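Skutoro club forum > Build talk > Tidy-up task, which item first?

kuvetti_fan
ok so we've got the basket task for September and I still think we should start with the cable. Its the biggest lump in there, get it out and the rest is easy. Thoughts?

munu43
no. cable last. fingers go in, cable comes up, charger comes with it. Start with the flat block at the front

Hala Nimri
Agree with munu, block first. Also can whoever sets up please use the same start pose – hands open, below the table top. Last run sheet had 3 different ones and I couldn't compare anything

kuvetti_fan
block is right behind the front handle though?? you'll catch the rim. we did that twice with the old basket

munu43
so come in from above. not hard

grajales_b
whats wrong with tipping the whole basket out

Hala Nimri
Rules say basket stays put. Page 2.

grajales_b
fair, didnt read it

Hala Nimri
This is the layout I mean, pls stick to it

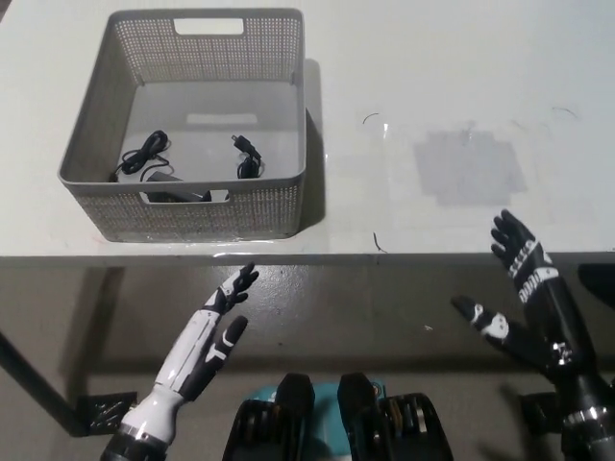 Start pose, both hands up at the table edge. Cable left, charger back right, block at the front.

kuvetti_fan
ok seeing it like that the charger has more room than I thought. charger first then?

munu43
still block

Hala Nimri
Try both, 7 goes each, write them ALL down. And someone wipe the table, theres a grey mark right of the basket

grajales_b
can do the wipe. not the writing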